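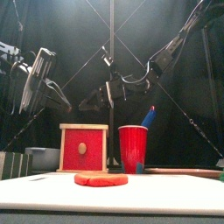 Chapter 2

Stock, Flow and the Storeroom

What you should get out of this chapter: the difference between a stock and a flow. Why a count and a ledger disagree. When to reorder. How to read a stock card without getting lost in it.

Words to know: stock, flow, opening balance, lead time, safety stock, shrinkage, write-off

Start with a storeroom. Any storeroom. The one we use all through this book belongs to Jaren, a hardware wholesaler in the town of Briltenau. Two floors, one loading door, a freight elevator that sticks in February. Jaren sells hinges, latches, screws, drawer runners, that sort of thing. Mostly to joiners and small repair shops.

Indrek Lapiņa took over the storeroom from Raimonds Laur, who had run it out of his head. Good head. But he retired, and the head went with him. What stayed was a ledger, and the ledger said there were 1070 brass hinges on the upper floor.

Lapiņa went up and counted. 299 short.

Now, before you read on, write down three things that could have happened. Theft is one, everybody puts theft first. Leave it on the list but don't stop there.

The stock and the flow

A stock is what you have at one moment. A flow is what moves in or out over a stretch of time. Hinges on the shelf at 8 a.m.: stock. Hinges shipped during the morning: flow. Students mix these up on tests every single year, so slow down here. If the number makes sense without a stretch of time attached, it's a stock. "We have 40 boxes" is fine. "We sold 40 boxes" makes you ask, in how long?

The rule that ties them together:

closing balance = opening balance + receipts - issues

Simple enough. Every stock card in the world is some version of this line. The trouble is never the arithmatic. It's that a flow happened and no one wrote it down, or wrote it down twice, or wrote it on the card for the hinge next to it.

Back to the hinges

Lapiņa pulled the delivery notes. Most of the gap came from one supplier, Kļaviņa, who had changed the box size. Old box, bigger. New box, smaller. The ledger clerk, Laine Hunt, went on multiplying by the old figure, as she'd been told to. Each delivery went in too high. Nothing was stolen from those boxes. The hinges had never been there.

The rest was a return sent back to Kļaviņa and not entered as an issue. Ordinary stuff.

Notice what the count could and couldn't do. It told Lapiņa the size of the gap. It did not tell him the cause, for that he needed the paper. Count first, then paper. We come back to this in the section on audits.

A word on units

Boxes, packs, pieces, pairs. Pick one for each item and put it at the top of the card. Hinges at Jaren are now kept in pieces, even though they are bought in boxes and sold in pairs. Kalevi Mustonen, the sales manager, hated this for a month or so. He wanted pairs. Either would of worked, as long as the whole building used the same one.

Before the next section

1. Sort into stock or flow: cash in the till, wages, unpaid invoices, breakages.

2. Opening balance 299, receipts 40, no issues. Find the closing balance.

3. Look back at your list from the start of the chapter. Was a change in box size on it?

Reordering comes next. Keep the card handy.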